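FOR IMMEDIATE RELEASE

September 27, 2020

Skivivville workshop opens its kitchen robot build to new members

Skivivville shared workshop is taking on new members for Hestano, a two-armed robot that is being built and programmed to do small jobs at a kitchen counter. The project has been running since May and now moves from bench work to regular sessions at the sink.

Hestano has two jointed arms, each with a fingered gripper, and a camera at head height. It is driven by Grurar, a control program written by members and kept on the workshop's own machines. Most of the arm parts were bought second-hand. The brackets, cable guides and wrist covers were made on site.

The first set of tasks is deliberately plain. The robot has to find a cabinet handle, take hold of it and pull. It has to lift a light packet out of a basin and put it on the rack. The group has spent 700 pounds on the build so far, most of it on motors and on replacing one gripper after a finger joint stripped in July.
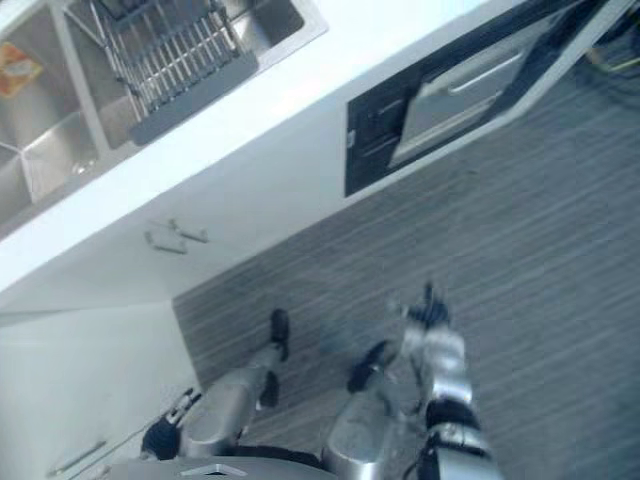
Handles have taken up more of the summer than anyone planned. A short bar set close to the door gives the fingers very little room, and a small error at the shoulder becomes a large one at the fingertips. Members rewrote the reach in Grurar so that the arm stops short, checks its position and then closes the last few centimetres slowly. The change made each attempt longer and cut the number of knocks to the cabinet front.

Cables are the other standing problem. The present routing leaves a loop at the side of the arm so that the wrist can turn freely, but the loop can catch when the arm is low. A shorter run with a swivel clip is being drawn up and will be tried next month.

Sink work is the subject of the coming sessions. Steel basins reflect the overhead lights and can confuse the camera, so the group is collecting readings at different times of day. Light, soft objects are being used for the early lifting tests. Glass and crockery will not be used until the grip force can be set reliably.
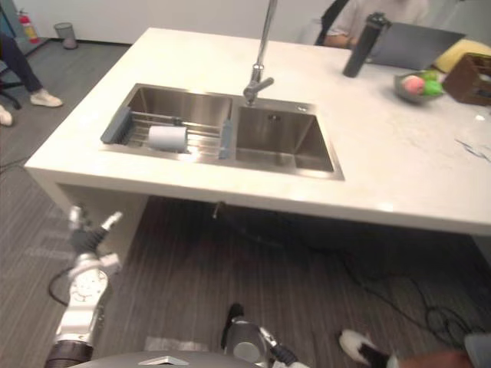
Iyer asked whether people with no background in programming would be left standing at the side. They will not. Plenty of the work is cutting, fitting, wiring and keeping the log, and the group would like more hands for all of it.

Sessions last three hours. Each has room for six people, two of whom look after the stop switch and the log. New members need a short safety briefing before they work near the arms. Long hair must be tied back and loose sleeves rolled up.

The drawings for the brackets and cable guides are free to copy, and printed sets can be picked up at the workshop. The Grurar code will be released once the notes have been tidied.

Places can be booked at the workshop desk or through the members' page. Press visits are welcome during sessions by arrangement.

ENDS

Notes to editors

Skivivville is a shared workshop with benches for wood, metal and electronics. Hestano is a members' project and is not for sale.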